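Florkavley: Roboterarme übernehmen Handgriffe, Fachkräfte werden zu Trainern

Im April hat der Dienstleister Florkavley am Standort Fokgate einen neuen Arbeitsbereich eröffnet, und wer dort vorbeischaut, kommt so schnell nicht wieder weg. Zwei Roboterarme üben an einem Tisch, was bisher ausschließlich Menschenhände erledigt haben: greifen, halten, weitergeben, ablegen, beschriften. 141 Beschäftigte arbeiten in Fokgate, elf von ihnen sind inzwischen ganz oder teilweise in das Projekt mit dem Namen »Baird« gewechselt.

Begonnen hat alles mit den Probenröhrchen. Das Umsetzen gehört zu den unbeliebtesten Aufgaben im Haus, weil es auf die Handgelenke geht und kaum Pausen für den Kopf lässt. Ein Röhrchen sicher und senkrecht zu halten, klingt banal, ist für einen Greifer aber eine richtig schöne Herausforderung!

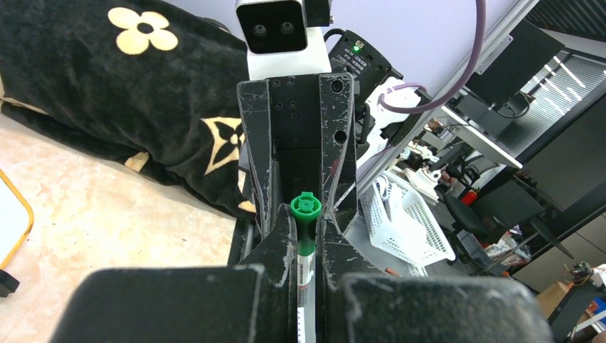 Neue Rollen statt alter Schichtpläne

Für die Belegschaft ändert sich einiges. Vier Kolleginnen und Kollegen aus der Probenannahme haben eine interne Weiterbildung abgeschlossen und leiten die Maschinen jetzt an. Sie legen fest, welche Handgriffe geübt werden, beurteilen die Versuche und entscheiden, wann eine Aufgabe wiederholt wird. Die Frühschicht, die bislang um 5.30 Uhr anfing, beginnt in der Gruppe nun um 7 Uhr. Gekündigt wird laut Betriebsvereinbarung niemandem, die Gehaltsstufe steigt mit dem Abschluss der Weiterbildung.

Geübt wird bewusst auch abseits der Labortätigkeit – mit Stoffen, Drahtgestellen, Körben und langen, flachen Streifen, die ganz anders im Greifer liegen als ein Röhrchen mit Deckel. Gerade die Erfahrung der Leute aus der Annahme zahlt sich dabei aus. Sie wissen, wie fest man zupacken darf und wo man besser noch einmal nachfasst. 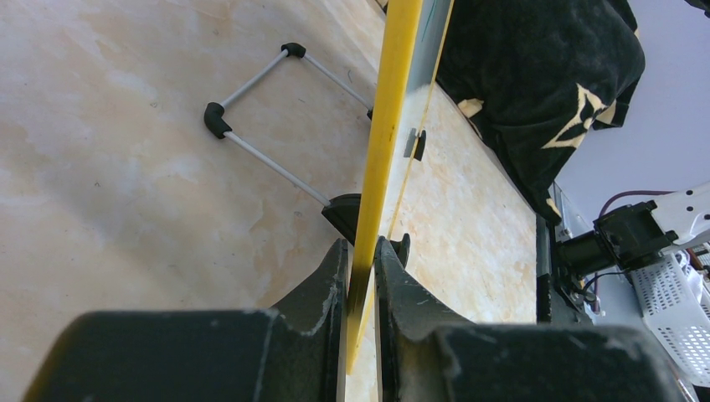

Aus der Spätschicht ist zu hören, man habe anfangs mit deutlich mehr Hektik gerechnet und sei nun eher überrascht, wie oft die eigene Meinung gefragt sei. Gewünscht werde allerdings, dass die Weiterbildung bald auch Teilzeitkräften offenstehe. Die Standortleitung hat das für die nächste Runde zugesagt.

Rund 65 Übungsaufgaben stehen mittlerweile auf der Liste, und es kommen laufend neue dazu. Besonders beliebt ist das Schreiben mit dem Filzstift, bei dem Druck, Winkel und Tempo zusammenpassen müssen. Im Pausenraum wird schon diskutiert, welches Wort als nächstes drankommt.

Begleitet wird das Vorhaben vom Ingenieurbüro Turner, das die Gruppe bei der Einrichtung des Tisches beraten hat und bis zum Herbst an Bord bleibt. Dann soll entschieden werden, ob auch der Versand einen solchen Arbeitsplatz bekommt. Interessierte aus anderen Abteilungen können der Gruppe bis dahin jeden Nachmittag ab 14 Uhr über die Schulter schauen.

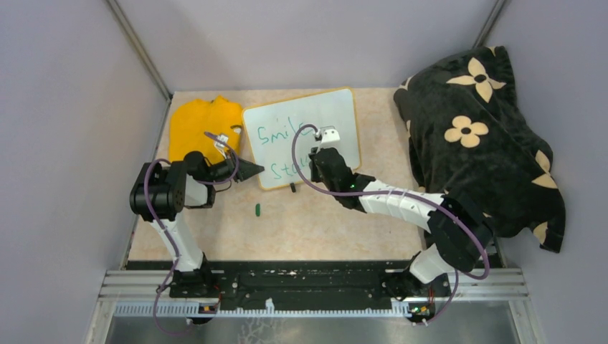
Schreibübung am Whiteboard im Projekt »Baird«, Standort Fokgate. Foto: Florkavley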